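Tausch- und Gebetisch in der alten Schule zieht um – ab sofort mittwochs

7. Oktober. Kurz und schnell, weil schon wieder drei Leute gefragt haben: Ja, der Gebetisch läuft weiter. Nein, nicht mehr im Flur. Der Flur ist Fluchtweg, da war im September jemand vom Bauamt da und hat sehr deutlich mit dem Finger auf die Wand gezeigt. Jetzt also Werkraum, Erdgeschoss, zweite Tür links. Geöffnet mittwochs von 16 bis 19 Uhr, erster Termin heute.

Prinzip wie gehabt. Bringen, was man im Haushalt nicht mehr braucht, mitnehmen, was man brauchen kann. Kein Geld, keine Liste, keine Anmeldung. Wer nur nehmen will, nimmt. Wer nur bringen will, ist besonders gern gesehen bei allen, die seit Wochen Deckel zu einem Topf suchen.

Was neu ist: Es gibt jetzt feste Tische nach Sachgebiet. Küche am Fenster. Werkzeug und Klebekram an der Stirnwand. Spielzeug in der Ecke neben dem Waschbecken, Textilien auf der Stange. Und ein Tisch für alles, was nirgends hinpasst, der erfahrungsgemäß als erster voll ist. Danuta Brzozowska, die den Umzug geplant hat, wollte ihn zuerst weglassen. Wurde überstimmt.

»Im Flur lag am Ende alles auf einem Haufen, Schüsseln unter Kinderhosen, und unten drin immer eine offene Tube«, sagt Brzozowska. »Im Werkraum kommt auf jeden Tisch erst mal Stoff. Dann zerkratzt nichts und man sieht die kleinen Teile besser.« Handtücher und Tischdecken dafür sind genug da, gespendet aus der Nachbarschaft, gemustert und einfarbig durcheinander. Gebügelt wird nicht, das nur für die Nachfrage aus der Lindenstraße.

Gefragt ist zurzeit vor allem Küche. Schüsseln aus Edelstahl gehen sofort weg, ebenso Siebe und Auflaufformen. Auch Schraubgläser und kleine Dosen mit Deckel, vor der Einmachzeit sowieso, jetzt im Herbst für Tee und Gewürze. Klebeband wird ebenfalls gern genommen, auch angebrochene Rollen. Was dagegen liegen bleibt, seit Monaten schon: Werbetassen, einzelne Untertassen, Kuchenplatten mit Sprung. Bitte zuhause lassen. Wirklich.

Nicht angenommen werden außerdem

Elektrogeräte mit Stecker (Haftung, leidiges Thema)
Matratzen und Kopfkissen
Farben, Lacke, Verdünner
offene Lebensmittel
Bücher – dafür gibt es den Schrank am Bahnhof

Spielfiguren und Kleinteile sind willkommen, am besten in einer Tüte oder einem Glas, sonst rollt das alles unter die Heizung. Leere Flaschen bitte nur, wenn sie ausgespült sind und ordentlich schließen. Pfandflaschen kann man natürlich auch einfach zum Markt tragen.

Mandla Pillay macht mittwochs die Annahme und schaut die Sachen einmal durch, bevor sie auf die Tische kommen. Er bittet darum, nicht erst um fünf vor sieben mit dem vollen Kofferraum vorzufahren. Der Werkraum muss um 19.15 Uhr abgeschlossen sein, danach ist Chorprobe im Stockwerk darüber und der Hof wird als Parkplatz gebraucht. Pro Person bitte höchstens 2 Kisten auf einmal, wer einen ganzen Haushalt auflöst, meldet sich vorher. Das gilt auch für Keller und Garagen, die sind meistens schlimmer als die Wohnung.

Zum Umfang, weil das im Ortsbeirat Thema war: Seit dem Start im Frühjahr haben 1640 Gegenstände den Besitzer gewechselt, davon 234 allein im September. Gezählt wird mit Strichliste bei der Ausgabe, Kleinteile in einer Tüte gelten als ein Stück. Der Ortsbeirat hat den Werkraum daraufhin bis Ende November zugesagt. Wie es im Winter weitergeht, ist offen, der Raum wird schlecht warm und die Heizkosten müßte jemand übernehmen. Ein Antrag ist gestellt, Antwort steht aus.

Wer helfen möchte: Gesucht werden noch Leute für den Aufbau, jeweils ab 15.15 Uhr, und zwei kräftige Menschen zum Tische zurückschieben. Der Werkraum wird am Donnerstagmorgen wieder für den Unterricht der Musikschule genutzt, da muss alles an seinem Platz stehen. Übrig gebliebenes kommt in Kisten in den Nebenraum und in der nächsten Woche nochmal auf den Tisch. Was nach vier Terminen immer noch keiner wollte, geht an den Wertstoffhof oder zurück an die Spender, falls der Name dran steht.

Ausserdem fehlen stabile Klappkisten. Bisher sind 10 vorhanden, zwei davon ohne Boden. Auch Tischdecken werden weiter angenommen, Größe egal, Hauptsache waschbar.

Eine Bitte noch von Meron Jemal, zuständig für den Textilständer: Kleidung gewaschen abgeben und auf Bügel hängen, soweit Bügel vorhanden. Schuhe paarweise zusammenbinden. Es stehen derzeit drei linke Gummistiefel im Nebenraum, verschiedene Größen, alle grün. Wer einen rechten vermisst beziehungsweise besitzt, bitte melden.

Zugang über den Hof, die Tür zur Straße bleibt zu. Mit Kinderwagen oder Rollstuhl die Rampe hinten nehmen, die Klingel dort geht wieder. Fahrräder bitte nicht an das Geländer der Rampe schließen. Autos nur zum Ausladen in den Hof und dann gleich wieder raus, sonst kommt keiner mehr durch.

In den Herbstferien fällt kein Termin aus. Rückfragen bitte nicht ans Rathaus, die leiten nur weiter, sondern während der Öffnungszeit direkt an der Annahme oder per Zettel in den Kasten neben der Hoftür. Der wird montags und mittwochs geleert.
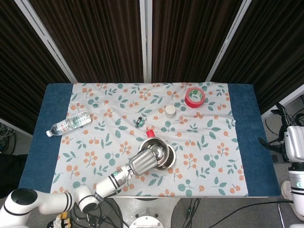
Schüsseln, Klebeband, ein Döschen mit Deckel: Tisch mit gemusterter Decke. Foto: Tshepo Khumalo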